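Skorent: a glossary of practice terms from Japanese arts schools

README for version 4

Skorent is a small set of text files listing words that students hear in the first years of training in kyudo, iaido, ikebana and incense appreciation. Each word comes with a plain English gloss, a note on how it is used in class and the kind of handout it was taken from. It started as a shared list for beginners at the Kamano practice hall and grew when other halls sent in their own handouts.

What is in the folder

terms.csv - one row per word
usage.csv - short example sentences, linked to terms.csv by term_id
sources.csv - one row per handout
changes.txt - what was added, merged or removed in each version

All files are UTF-8. The CSV files use commas, with double quotes around any field that contains one. Line endings are Unix style. Some older spreadsheet programs open the files with the wrong encoding and turn the kanji into question marks. If that happens, import the file and choose UTF-8 by hand.

Fields in terms.csv

term_id: a number that stays the same between versions
romaji: the word in Roman letters, long vowels doubled (doojoo), no macrons
kanji: the usual written form, blank if the handout gave none
art: kyudo, iaido, ikebana, incense or shared
gloss: the English meaning as used in class
literal: the dictionary meaning, filled in only where it differs from the gloss
source_id: points to sources.csv

The gloss field follows classroom use even where a dictionary would say something else. Kamae, for example, is glossed as "ready posture" under iaido. A word that is used in more than one art with the same meaning has one row marked shared. A word with different meanings gets a row for each, and the rows are not linked to each other. That may change in a later version.

Where the words came from

The glossary draws on 54 handouts from 15 practice halls. Most are one or two pages long, typed by an instructor and photocopied many times over. The handouts themselves are not included. Each hall agreed to have its words and glosses listed, but several did not want their layout or drawings passed around. In sources.csv the halls appear as codes, except for Kamano, Ahonen and Bunia, which asked to be named.

The Ahonen handouts are the oldest and use a different spelling system. We converted them by script and then read through the results. A few long vowels were probably lost, mostly in the names of bow parts.

How the rows were checked

Two readers went through every row separately. Where they disagreed on a gloss, they asked the hall that sent the handout and used its answer. In 67 rows the hall could not be reached or gave two answers, and those rows have "unsettled" at the end of the gloss. Please keep that word if you reuse them.

Known problems

Kyudo is covered better than anything else. Incense is thin, with whole areas such as the naming of woods left out. Commands called out in class are often shortened, and the short form is sometimes listed without the full one. Schools within the same art disagree about the names of basic steps, so a missing word does not mean it is wrong. Please don't use Skorent to prepare for a grading without asking your own teacher first.

The example sentences in usage.csv were written in English by the people who typed in the handouts. They are not translations and should not be used as parallel text.

Reuse

You may copy, print and change the files for teaching or research. Keep sources.csv with them. If you only print part of the list, a line saying it comes from Skorent is enough.

Corrections

Send the term_id, the gloss you would prefer and the art you practice. Corrections are gathered up each April. New words are welcome too, but we need to know which handout or class they come from.
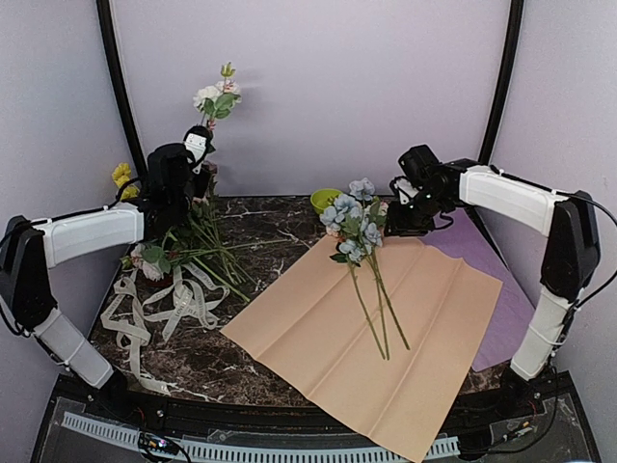 The ikebana rows cover containers, cutting tools, stem positions and the greetings used at the start and end of a lesson. They stop there. Anything to do with bouquets is outside the list, so if your table has artificial flowers, wrapping sheets and ribbon on it, like the dark marble-patterned one in the photo, Skorent will not have the words for them. Bunia has offered a separate list on wrapping and tying - it would go in its own file, with its own numbering, and the art field would need a fifth art added to it.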